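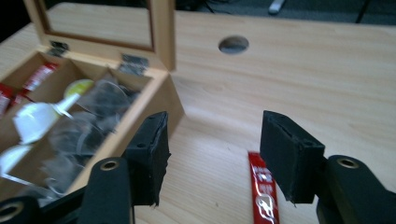 Can a robot do the tidying up at home or in a store yet?

Some of it, on a good day, with a person close by. A machine can now put away firm, dry items of a known shape and do it well enough to be useful. Soft packets, thin things lying flat, lids and full drawers still give it trouble, and it works a good deal more slowly than a person does.

That is the short version of results released by Omton, an automation company that has spent the spring running a trial called Temamance at the Akpan housewares store in Nanholm. The trial began in February and covered 10 chores picked by the store's own staff. Most were jobs that get done in the last hour before closing: putting returned goods back in their trays, clearing the gift-wrap counter, closing up storage boxes, folding cloth bags, wiping a table, sorting small packets into bins.

Omton says its machine made 846 attempts at those chores over the course of the trial. A worker had to step in on 135 of them. The company counts an attempt as finished only when the item is where it belongs and nothing else has been knocked over or moved out of place, a stricter rule than it used in its earlier warehouse tests.

The machine is a single arm on a wheeled base with a two-fingered gripper. It stood behind the gift-wrap counter for most of the trial and was moved to the stockroom for the bin sorting. Customers could see it from the main aisle. Omton had at least one of its own technicians on the floor whenever it was switched on, and the store asked that it not run on the busiest afternoons.

Where it did well

Boxed goods were the easiest. The arm could pick a carton off the counter, turn it the right way up and set it on a shelf, and it rarely dropped one. Bottles standing upright were nearly as good. So were mugs, as long as they were spaced apart.

Wiping the table also went better than the store expected. The arm holds a folded cloth and makes overlapping passes, and it can be told to skip an area where something is standing. Staff said the result was acceptable for a wooden counter at the end of the day. Nobody was asked to try it on glass.

The store manager said the boxed goods alone would be worth something to her if the arm could be left by itself. "That's the part people don't like doing," she said. "It's the same motion over and over, and you're doing it when your feet already hurt. But I can't pay for a machine and a person to watch the machine."

Where it didn't

Of the 135 times a worker stepped in, 81 involved something soft, flat or see-through. Single-serve packets were the worst of these. A stick packet lying flat on a table gives the fingers very little to close on, and if they come down a bit too high they shut on air. If they come down too low they press on the tabletop and the arm stops itself.

Workers have their own way of handling this. They slide the packet to the edge of the counter and pinch it from below, or they press one end so the other lifts. The Omton arm was taught the sliding method late in the trial. It worked some of the time, although the packet often turned as it moved and went over the edge onto the floor.

Clear plastic was hard for another reason. The arm's cameras had trouble telling where a clear bag stopped and the thing beneath it began. Crumpled bags inside an open box were the case that came up most, and in the end the technicians had the arm leave them alone and ask for help. 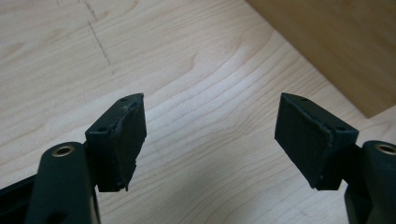
Gripper fingers over a wooden tabletop. Placing small items is among the slower chores.

Lids and compartments

Storage boxes with hinged lids were on the list because Akpan sells a lot of them and the display ones are always being left open. Closing a lid sounds simple. The arm has to find the edge, push it past the point where it would fall on its own, then follow it down so it doesn't slam. Omton said the closing part was reliable by the end. Checking first that nothing inside was sticking up was less so, and on a few attempts the lid came down on the neck of a bottle or the corner of a packet.

Putting things into divided boxes was slower still. A person dropping a packet into a narrow compartment will use the partition as a guide and let the packet slide down it. The arm tends to line everything up in the air first, try to lower it straight, touch the partition and back off. Staff described watching it do this several times in a row with the same packet.

Omton's head of field testing said the company is changing that. The next version will be allowed to touch the sides of a box lightly while it works. "We taught it to be afraid of contact, and in a warehouse that was fine," he said. "In a store or a kitchen you're touching things all the time. You lean on stuff. It has to be able to lean a little."

Teaching by hand

Part of the work behind trials of this kind is done with no robot arm at all. A person holds a gripper fitted with a camera and goes through the chore with it, and the recording is used to train the arm. It is quicker than steering a robot by remote control, and it can be done on any table with whatever items are on it.

Several companies and university groups now work this way. People who have done it say the gripper takes some getting used to, mostly because there are only two fingers and no feeling in them. Picking up a thin item with one is a fair lesson in what the robot is up against. The foam or rubber pads on the fingers wear too, and a worn pad grips differently from a new one, which means the training recordings and the robot can drift apart if the pads aren't changed on both.

Two sales workers at the Nanholm store tried a hand-held gripper at Omton's invitation. One said he could manage a glue bottle right away and needed several tries for a tea packet. The other said she kept wanting to use her free hand.

Cost and jobs

Omton would not give a price for the machine used at the store. It said the arm is a test unit and that a product for small stores is at least two years off. A home version is further away than that. The company said homes are harder mostly due to clutter, pets, stairs and the fact that no two kitchens are laid out the same.

Akpan said no one at the store lost hours during the trial and that it has no plans to cut any. Workers who took part were paid for the extra time spent on training and filling out the daily sheets. A few said they would like help with restocking and would be happy to see the arm come back for that. One said she found it distracting to have it moving at the edge of her vision while she was serving customers, and asked that it be kept in the stockroom next time.

The store has also asked for a quieter base. The wheels were fine on the tile but loud on the wooden floor near the entrance.
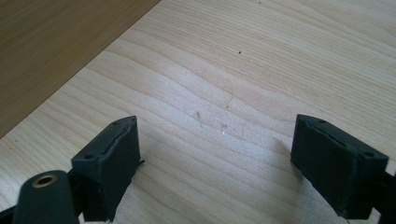
Page last updated: 22 June 2024

What happens next

A second round of Temamance is planned for the fall at the same store. The list of chores will be shorter. Bag folding has been dropped, after the arm failed to produce a stack the store was willing to put out for sale, and so has anything involving string or ribbon. Packets, lids and divided boxes stay on the list. Omton wants to add clearing scraps from a work table, meaning bits of paper, thread and crumbs that are too small to grip and have to be swept or picked up some other way. The arm doesn't see most of these at present. On pale wood with a strong grain, the technicians said, it sometimes does the opposite and takes a dark streak in the surface for an object.

Lighting is another item for the fall. The gift-wrap counter gets sun for part of the day, and the bright patch moves across the wood as the hours pass. The arm did worse when there was glare on the table. A blind helped, but the store doesn't want to keep one down all afternoon, so Omton will try a different camera setting first.

The company has said it will publish the full results of the first round, including the attempts that went wrong, before the second one starts. The summary released so far gives totals for the whole trial and does not break them down by chore or by week, so it isn't possible to say how much the arm improved between February and the end. Omton says it did improve. The store manager agreed that it had, "mostly with the boxes."

Akpan has other stores in the region and said none of them will be part of the next round. Shoppers in Nanholm who don't want to be recorded while the arm is running can ask at the register, and staff will switch it off until they have left. A sign saying so was put up at the counter during the first round and will go up again in the fall, in larger print.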